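Search this site Go

Comparing Two Sets of Gripper Fingers on the Same Arm

Padmavathi Chacko, March 2021

These are the steps we use when a new set of fingers comes in and we need to know if it is better than the set already on the arm. The method works for any parallel or angled two-finger gripper with a camera near the wrist. It takes an afternoon once the table is set up. The first time will take longer.

In the text, "set A" means the fingers you already use and "set B" means the ones you are trying out. Our set B was the slotted black pair from Jurnard. Set A was the older Danby pair with flat rubber pads.

What you need

The arm and gripper, with the controller you normally run. Both sets of fingers and their screws. A hex key that fits. A plain table with a matte top. A ruler or calipers. A spring scale. A box of test objects. A notebook or a spreadsheet with one row per grasp.

Do not change the controller between sets. Mohandas Hegde did this once with an update that was supposed to affect only the homing speed, and we had to throw out 117 grasps.

Step 1. Pick your objects

Choose objects you really handle, plus a few you expect to fail. Ours included a marker pen, a roll of tape, a folded washcloth, a coin, a paper cup and a bag of dried beans. Write a short name for each one and use the same name every time. "Cup" and "paper cup" will end up as two separate rows in the totals.

Weigh each object and write it down. The heaviest thing in our box was a can at 782 grams. Check that the heaviest object is within the rating for both the gripper and the fingers before you lift it.

Step 2. Mark the table

Put three small pieces of tape where the objects will go: one near the arm, one at a comfortable middle distance, and one close to full reach. Take the tape off again if your camera software confuses it with an object. Ravindran Raju keeps a cardboard template with holes in it for this, and lifts it away after the object is placed.

Lights should be the same for both sets. If you have a window, close the blinds.

Step 3. Run set A first

Start with the fingers that are already mounted. Home the gripper, open it fully, and measure the gap at the tips. Then close it on nothing and check that the tips meet. If they cross or leave a wedge of daylight, fix that now.

Run every object at every mark, and repeat until you have enough. We did 147 grasps per set. For each one, write down the object, the mark, if it was picked up, and if it was still held after a ten-second hold at shoulder height. Leave a column for notes. "Slipped" and "missed" are different failures and should be logged as different things.

Step 4. Swap the fingers

Power down the gripper before you reach in. Support the finger with one hand while you take out the screws, or it will drop on the table.

Clean the mounting faces with a dry cloth. A little grit under one finger is enough to tilt the tip. Put the new fingers on loosely, close the gripper by hand or at its lowest force until the tips line up, and then tighten the screws a bit at a time, going back and forth between them.

Power up, home, and measure the open gap again. It will probably be different from set A, and the controller needs the new number. In most controllers it is under tool settings. Save it as a new tool and leave the old one alone.

Step 5. Check the wrist camera view

Open the gripper over a bare part of the table and look at the live picture. You want both tips in view with clear table between them. The tips should end at close to the same height on the screen. If one is clearly higher, go back and loosen the screws.

Look at how much of the picture the fingers cover. Set B is wide at the base and narrow at the tip, so it hides more of the lower corners than set A does, and less of the middle. Objects that come in low and to the side are hidden sooner. We moved our approach pose up 2 centimeters to make up for it.

Look at the shadows too. With the light overhead, each finger puts a soft gray patch on the table, and on a white top this can be enough to trip a simple threshold. Dark fingers over a light table are otherwise easy to mask out.

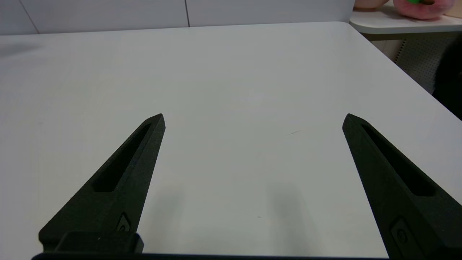 Step 6. Run set B

Use the same objects at the same marks, in the same order as before. Keep the force setting where it was for the first full pass. You can tune it later, but log those grasps on a separate sheet.

Watch the first few closely with a hand near the stop button. Narrow tips can dig into soft things and can flip a coin instead of pinching it. If a finger touches the table, stop and raise the grasp height before going on.

Step 7. Do a pull test

Hold the tape roll in the gripper, hook the spring scale to it, and pull straight down, slowly. Read the scale when the object starts to move. Do this five times and write down all five readings. Then turn the roll so the fingers hold it across its width and do it again.

The Cukumlow scale we use sticks at the low end, so give it a small tug first and let it return to zero.

Step 8. Compare

Count successes by object before you look at the overall total. Our totals came out close, and the difference was all in a few rows. Set B was better on the marker pen and the coin. Set A was better on the can and the paper cup, where the rubber pads helped. The washcloth was the same on both.

We kept set B for the small-parts station and put set A back on for everything else. Sowmya Sundaram is trying thin silicone sleeves over the set B tips, and results for those should be ready in June.

Common problems

The tips lined up but don't anymore. Check the screws. Printed fingers can creep a little under the screw heads, so tighten them again after the first hour.

The gripper reports holding something when it is empty. The controller is still using the old tool. Select the new one and home again.

The camera loses the object in the last part of the approach. Log this as a vision problem and leave it out of the grip score. Then try a higher approach pose.

Grasps fail at the far mark only. Look at the wrist angle at full reach before you blame the fingers. Yakubu Balogun found ours was tilted, and the same thing had been happening with set A.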